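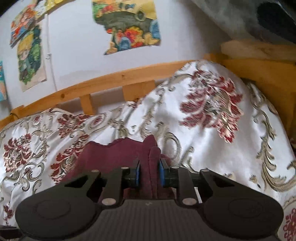 I bought a scarf from Stustar in December, mostly for the label. It said my 18 quid "supports 77 women weavers and their families". I liked that. Then I got home and started wondering what "supports" meant.

So I wrote and asked. What does a weaver get paid per scarf? Is she on a wage, or only paid when an order comes in? Who owns the looms? Back came a very friendly email with a link to a film, lots of smiling, a nice bit of guitar, and no numbers apart from 2695, the count of "lives touched". I have no idea how you touch a life, or how you'd check.

Sondus does a bit better. They print the piece rate on their website, and you can see it went up last year. They also admit that one big shop takes nearly all the stock, and that worries me. What happens to the workshop when that shop goes off embroidered cushions?

I'm not saying it's all a con. Steady work is worth having, and I'd sooner a company tried than didn't bother. But I've been reading these labels for years and the stories get longer while the facts stay the same size.

The scarf is lovely, by the way. Bit itchy.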